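# A courtyard house for Travisska's steepest lane

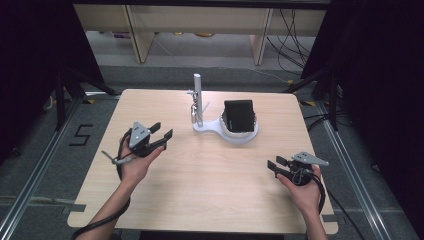

I've been following the plot at the bottom of Nerkex Lane for ages, so forgive me if I get a bit carried away – the plans for the new house went on show at the library on 10/11/26 and I was there before the doors were properly open. Aguirre, the small practice that did the boathouse conversion at Dimivis, have drawn a low brick house wrapped round a courtyard, with the bedrooms tucked into the slope and the living rooms on top where the view is. Everything with a corner has had that corner softened, garden walls and kitchen worktops and even the front step, much like a light wooden tabletop with its corners rounded off, and it makes the whole thing feel a lot friendlier than the sharp white box we were shown last time (I didn't hate the white box, but I seemed to be alone in that).

If you don't know the lane, it drops away so sharply at the end that delivery vans generally give up and reverse. The old garage that stood on the plot came down in October and you can now see straight through to the water meadows, which I'd never realised were so close! A few neighbours were worried they'd lose that glimpse as soon as they'd got it. As far as I can make out from the drawings they'll keep most of it, as the roof sits barely above the lane and will be planted with sedum and low grasses. You'll be looking over a sort of shaggy lawn.

You come in at the top, by a front door set back under a deep porch, and walk straight into one long room with the kitchen at the lane end and a window seat at the other. I want that window seat. It runs the full width of the room and faces west, and there are drawers underneath for all the stuff that usually ends up on the stairs. The stairs themselves go down beside the courtyard, with glass along one side, and they bring you to 4 bedrooms and a bathroom that opens onto its own tiny fern garden. I did wonder about the light down there, being so far into the bank, but every bedroom has a door to the courtyard and there's a rooflight over the landing.

The bricks are a pale, slightly greenish sort that I haven't seen used round here before. There was a sample panel on show and I gave it a good prod – it's rougher than it looks, and the mortar has been brushed back so the edges catch the light. The window frames are oak, left to go silver. I'm told they'll look patchy for the first couple of winters.

Now for parking, which took up most of the talk while I was there. There's room for one car under the porch and that's your lot. The lane already fills up on match days and I can't see a second car finding a home anywhere nearer than the top road. Aguirre's notes say the slope made a second space impossible without a retaining wall right through the roots of the big walnut, and the walnut stays. I'm on the tree's side there, though I do understand why the people at number 6 looked glum.

Drainage gets its own board. Rain from the roof runs into a tank under the courtyard that holds up to 1,000 litres, and the overflow goes to a shallow planted dip at the foot of the garden. Anyone who has watched the bottom of Nerkex Lane after a proper downpour will want to read that board twice, I think.

The drawings and the model are upstairs at Travisska library, next to the local history shelves, and comment forms are in the tray beside them. You can write in as well if you can't manage the stairs. Building should take 62 weeks once permission comes through, with the lane closed to through traffic only while the roof beams go in.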